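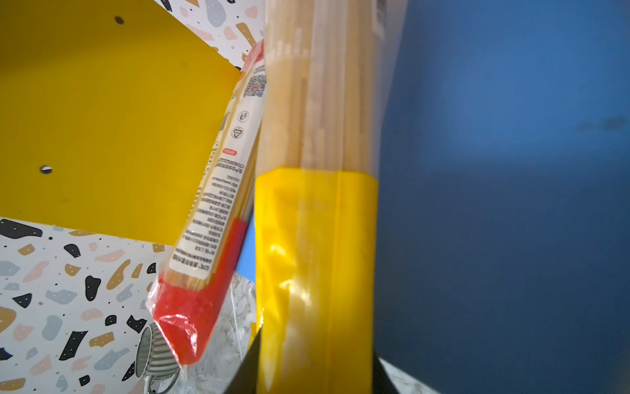
Spaghetti, two packages, next to a yellow panel.

Standing spaghetti packages upright on a small shelf: does it work?
Asked by Elmarie Mtshali

Everyone in my family swears you should store pasta standing up. I'm not convinced. I have a little yellow two-tier shelf with a blue board, and more spaghetti than anyone needs (mostly 500 g bags, plus a couple of boxes). The bags lean, then they slide. The Prolholm storage guide says "upright saves space" and leaves it at that. Saves space compared to what? Has anyone kept this up for longer than an afternoon?

Dzifa Nutsugah
It works if you mix boxes with bags. A box stays up by itself, a bag of spaghetti only stays up if something holds it.
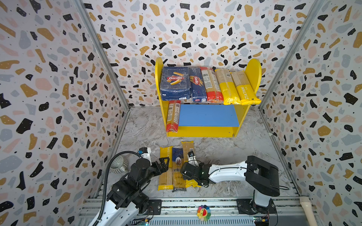
So put the boxes at one end, the bags next to them, and let the last bag rest on the side panel. Fill the row or don't bother. Half a row of bags falls over the first time you take one out. I'd keep spares flat on the lower tier, pointing front to back, so you can grab an end. And I wouldn't buy the Trarov dividers. I paid for 4 of them and they bend under one full bag.

Amoah
just lay them all flat, spaghetti doesnt care. 200 people will tell you different and they all sell jars

Cloltura
I half agree with Dzifa. Upright is fine for reading the fronts, but I don't believe it saves much. You lose all the air above the bags. Before you decide, get everything down on the floor and sort it.
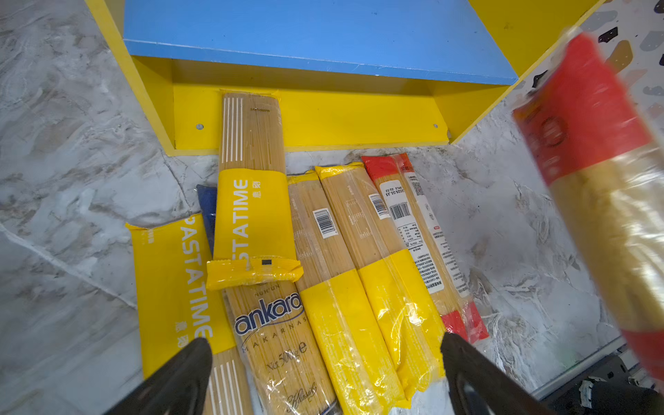
Page last changed: January, 10:06 pm

Put the same brand together, PASTATIME with PASTATIME and so on, and check the dates while you're at it. Then ask if you need that many. The crimped ends flop over whatever you do, so turn them toward the back if it bothers you. I've heard the rubber band trick too and I doubt it. Mine snapped.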